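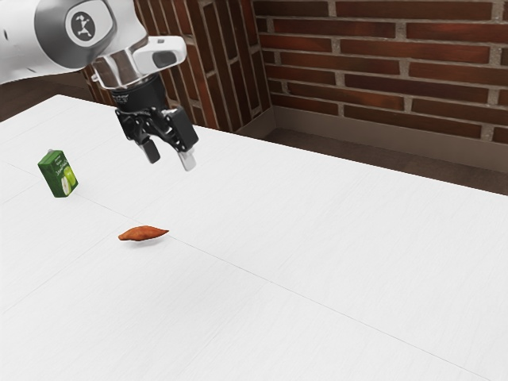 Linditz Reading Rooms – Progress Report to the Valton Fund
Wednesday, February 15, 2023

Dear Ms. Mihăilă,

Please find our second report on the grant for evening reading rooms in Linditz and Wilska. It covers the time from the start of the work in August until the end of January. The accounts are sent separately by Florin Manole.

Opening of the rooms

The room in Linditz opened as planned. In Wilska we opened five weeks later than we wrote in the application. The heating in the old post office did not pass the inspection and the owner needed time to repair it. We did not pay rent for these weeks, and the money stays in the budget line for books.

Both rooms are now open on four evenings every week. In Wilska we tried also Saturday morning, but very few people came and we stopped it after one month.

Readers and loans

At the end of January we had 234 registered readers. Together they borrowed books 2331 times. Children's books are the largest part, then crime novels and cooking. The local history shelf is used less than we hoped. Ruxandra Rusu believes that it stands too far from the door, and she will move it in March.

We bought 308 new titles. The supplier, Munteanu, delivered the first two orders in good time. The third order came with several wrong editions and we sent these back. The replacement books are not yet here.

Reading help for adults

This part of the project goes more slowly. We have 13 adults in the reading help, and we planned to have 20 at this point. Some people told us that they do not like to come to a lesson where neighbors can see them. Rhydian Gronow, who leads the lessons, now offers a later hour after the room is closed for other visitors. Four of the 13 began in this way.

We ask for your permission to move a part of the printing money to his working hours. The sum is small and is marked in the accounts in yellow.

Plans until summer

– Finish the catalog for Wilska. Yuto Sugawara has entered the fiction, and the rest should be ready in April.
– Order large-print books, which older readers ask for often.
– Sign the new lease in Linditz. The present one ends in June and the owner wishes a higher rent. We will write to you when we know the amount.

We would be glad to receive your answer about the printing money before the end of March.

With kind regards,
Ruxandra Rusu and Florin Manole

Contact | © 2023 Linditz Reading Rooms | Back to top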